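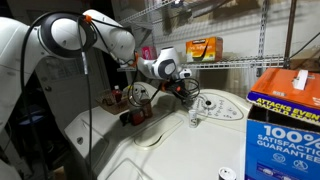

Chapter 6
The Domestic Laundry Area

6.1 Scope of the chapter

Earlier chapters dealt with the fibre and with the chemistry of the wash. This one deals with the room. In most homes the laundry area is a leftover space, planned after the kitchen and bathroom, and its dimensions are set by whatever the other rooms did not need. Two white appliances side by side will often fill the usable width of such an area, and the clearances between, behind and above them then decide how easily the work is done.

The chapter covers siting, levelling, water supply and drainage, ventilation, and the use of the appliance top as a working surface. Drying outdoors is treated in Chapter 7.

6.2 Terms

Appliance top: the upper horizontal panel of the machine, including any lid or cover set into it.

Control panel: the part carrying the dial and its printed markings. On some machines it rises from the back of the top and must be reached across the full depth of the appliance. A raised panel of this kind also limits the height at which a shelf can be fixed.

Working clearance: the free space needed to stand, bend and turn with a load – measured with all doors and lids open.

Standing load: the mass of the machine, its water and the wet textiles, taken together.

6.3 The Malonar survey

Several tables in this chapter draw on the survey of 263 homes carried out in Malonar by Paiva and Nogueira. Each laundry area was measured once, in October, by the same two people. Working clearance is given in millimetres throughout. The authors recommend 1000 mm in front of a front-loading machine and a gap of 40 mm at the rear for hoses; few of the areas surveyed met both figures.

Aguiar later objected that the survey left out shared laundry rooms in blocks of flats. Her objection is taken up in section 6.8, after the worked problems on drainage.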